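Drelton Garby - desktop patchbay and headphone mixer

The Garby is a compact analogue patchbay with a four-channel headphone mixer built into the same case. It is made for people who work in small rooms with more instruments than inputs, and who are tired of reaching behind the desk every time they want to swap a synth for a drum machine.

All connections are on the rear panel and all switching is on the top. Once your equipment is plugged in, you should rarely need to move a cable again.

Overview

The patching section has 16 balanced quarter-inch sockets arranged as eight pairs. Each pair can be set to one of 3 modes using a slide switch on top: straight through, split, or off. A small lamp beside each switch shows which mode is in use. The lamps can be dimmed with a control on the rear if you work in a dark room.

The switching is passive. Audio passes through the patching section whether or not the unit is powered, so a failed power supply in the middle of a session will not take your instruments off line. You will lose the lamps and the headphone mixer until power is restored.

The headphone section takes a feed from any four of the eight pairs. Each has its own level knob and a mute button, and there are two headphone outputs with separate volume controls. This lets two people play together quietly without a computer being switched on, and without touching the levels going to the interface.

What changed in this version

The first Garby was a short run sold mainly to owners of our Flondska synth. It had plastic switches and a fixed mains lead. The current model uses metal-shafted switches throughout and an external power supply with a locking connector. The case is 12 mm deeper to make room for the headphone circuit, but the width is the same, so it still sits neatly on top of a Flondska or a Jibrin.

Marius Anghel designed the new headphone circuit. It has more output than the old monitor socket and will drive both low and high impedance headphones. If you use very sensitive in-ear models, set the range switch on the underside to LOW before plugging them in.

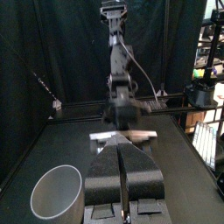 The switches are rated for 2,000 full cycles, and in normal home use they should last for many years. They are held by a single nut under each cap and can be replaced without soldering. Replacement switches are sold singly. If you take the case apart, keep the screws together in something like the open-topped silver cylinder in the photo, as the four long ones only fit the corner posts. Tighten the nuts by hand first and then give them a quarter turn with a spanner. Overtightening can crack the circuit board, and that is not covered by the guarantee.

Using it with a computer

The Garby is not an audio interface and has no USB socket. It sits between your instruments and whatever interface you already own. With a two-input interface, connect pair 1 to your inputs and use the front row of switches to choose what reaches it. Larger interfaces can be wired one to one, leaving the split mode free for sending an instrument to the computer and an effects pedal together.

We include printed label strips for the front edge. Blank strips can also be downloaded from the support page and cut to size. Pencil works better than ink on these, as you will probably change your mind.

Notes on levels

The unit expects line level signals. Guitars and microphones need a preamp first. Some older drum machines have a very hot output, and if you hear the headphone section distort, turn the instrument down before turning down the channel knob.

Splitting one output to two inputs causes a small drop in level. With most modern equipment you will not hear it. Passive instruments and some very old keyboards may lose a little treble when split - use a buffer in front if this bothers you.

A customer's setup

Delia Ene has used a Garby since September in a spare bedroom studio with two synths, a sampler and a tape echo. She keeps the echo on pair 8 in split mode so that it can be fed from the sampler without repatching. Her one complaint was that the lamps were too bright at night, and the dimmer control was added to production units after she and several others asked for it.

Specification

Sockets: 16 x quarter-inch TRS, balanced
Modes per pair: through, split, off
Headphone outputs: 2 (one quarter-inch, one 3.5 mm)
Headphone channels: 4, with level and mute
Power: 12 V DC, external supply included
Size: 232 mm wide, 150 mm deep, 48 mm high
Weight: 700 g without power supply
Case: folded steel, black or cream

In the box

Garby unit
Power supply with UK and EU plugs
Label strips, printed and blank
Four stick-on rubber feet
Quick start sheet

Audio cables are not included.

Ordering and delivery

The next batch ships on 21st March. Orders are sent out in the order they were placed, and you will get an email with a tracking number when yours leaves us. The cream case is made in smaller numbers and may take longer. If you order both colours together we will hold them and send one parcel, unless you ask us not to.

Guarantee and repairs

The unit is guaranteed for two years from the date of purchase. Fitting new switches yourself does not affect the guarantee. For repairs, please write to Bujar Petek through the contact form before posting anything back, and include the serial number from the label on the underside. Units sent without a note of the fault take longer to deal with.

First-version Garbys can still be repaired, but the old plastic switches are no longer made. We can fit the new type for the cost of parts and return postage.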